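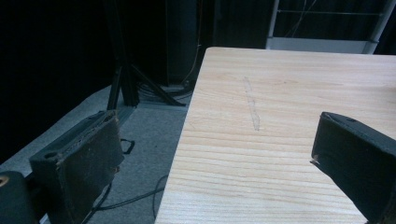
Ticket: Online bidding, catalogue and buyer accounts
Opened: 5 January 2021
Status: Closed
Raised by: Wullholm Stud

Problem
Buyer account was approved for the Mumley breeding stock sale but the bid button stays grey on every lot. Catalogue pages and pedigrees open normally. Same result on a laptop and a phone.

Support, first reply
Please log out, clear the browser's saved data for the Mumley site and log in again. Tell us what credit limit is shown under My Account.

Customer
Done. Limit shows as 200 guineas. We asked for 2000 on the form and the letter from the accounts office agrees with that. Opening bid on the mare we want is above 200, so I assume this is why.

Support
Thank you. The limit was keyed with a nought missing. We have passed it to accounts, who have to change it at their end.

Customer
Limit now reads correctly. Button is live on most lots but still grey on the two consigned by Becerra.

Support
Both Becerra mares are sold in foal to Grendberg and carry an extra condition on the covering certificate. You need to tick the box at the foot of each lot page before bidding opens. On phones the box sits under the vet report link and is easy to miss.

Customer
Found it. Ticked both and the button works. Could the box go nearer the top?

Support
Logged as a change request for the June sale. The page layout can't be altered once a catalogue is published.

Closed by support. Reopen within 5 days by replying to this ticket.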